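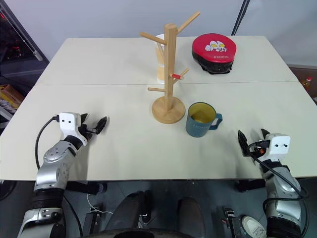
The Skolesham bench rules cover what has to be true of a table before an episode recorded on it goes into this set. They were written after the rules we had before, which fitted on a sticky note and were obeyed about as well as sticky notes are. Rule one is that the task objects sit where both arms can reach them, so for mug hanging the mug starts upright in front of the tree, as the blue-grey one does, with its handle out to the side. Rule two is that distractors are allowed and must be left alone once recording starts. A paper cup behind the post is a fair distractor. So is a red and black pad with a cartoon face on it, however hard it stares at you.

Home | Docs | Rules | Downloads | Contact

What you get

3596 episodes, two arms, one table at a time. Everything was teleoperated at Skolesham or at the Nornness annexe, then checked with Cele, our sorting script, which is stricter than we are and has no lunch break.

Good practice, in the order people forget it

Feet and bags stay clear of the table legs. A shoe at the edge of the view is tolerated. A shoe under a moving arm is a form to fill in.

Cables follow the arm with enough slack for full reach. If you have to hold one out of the way, stop and re-route it.

Start with both grippers open and touching nothing.

An episode in which the mug is dropped is kept and labelled "drop". Please don't quietly delete it. We can see the gap in the numbering.

Reset after 12 episodes even if everything looks fine.

The stop button is tested on Wednesday morning by 2 people, one of whom presses it.

Known problems

The first 200 episodes predate rule two and contain some wandering objects. The seam across the table upsets a few depth models. We have decided this is their problem.

Citing

Cite as "Prillatden two-arm table set" and give the rules version, currently 12. Corrections are welcome through the issue tracker, complaints about the pad less so.

Share 2 | Comments 12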